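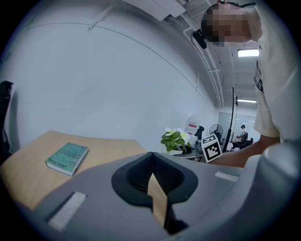 Light wood grain on a tabletop.

Ximena Escobar had been selling second-hand sheet music for 4 years before she rented a shop. Until then the whole stock lived in her flat in Stenden, under the bed and along the hall, and orders went out by post on her way to work at Gedent, where she did the payroll.

"I played the viola at school, badly," she says. "When my old teacher gave up her house she offered me her music. I thought it would be one box. It was 14."

She kept what she wanted and put the rest online. Most of it was gone by February. People then began writing to ask if she bought as well as sold, and she said yes before she had worked out what to pay.

"I paid too much for piano music. Everybody has piano music. What people can't find is the second violin part from a quartet that went out of print, or a wind quintet with all five parts still together."

Missing parts take up a good share of her week. A set with no cello part is hard to sell, so she keeps incomplete sets on their own shelf and waits for the other half to come in. Sometimes it does. She matched a Dvořáček trio that way, with the score coming from one house clearance and the parts from another, and sold it to an amateur group who had been playing from photocopies.

The catalogue now has 2,069 entries. She types each one herself, with the publisher, the plate number if there is one, and a note on the markings. Pencil she leaves alone unless a buyer asks for it to be rubbed out.

"Some want it clean. Others ask me for fingerings, especially in the cello parts. I had a customer send back a clean copy and ask for the scruffy one - same edition, same price."

The shop opens 2 afternoons a week and on Saturday mornings. It is the former Lukus shoe shop, and the shelves were already the right depth for music, though she had to add dividers because thin parts slide down and curl. Damp is the other worry. She won't store anything on the bottom shelf in winter.

Does it pay? "It pays the rent on the shop and part of the rent on the flat. I still do payroll for a couple of small firms." She would like to stock more for brass, and is looking for someone who knows the repertoire well enough to tell her what to buy.

Before I leave she asks if I play anything. I mention the clarinet, twenty years ago, and she goes to find me a book of duets.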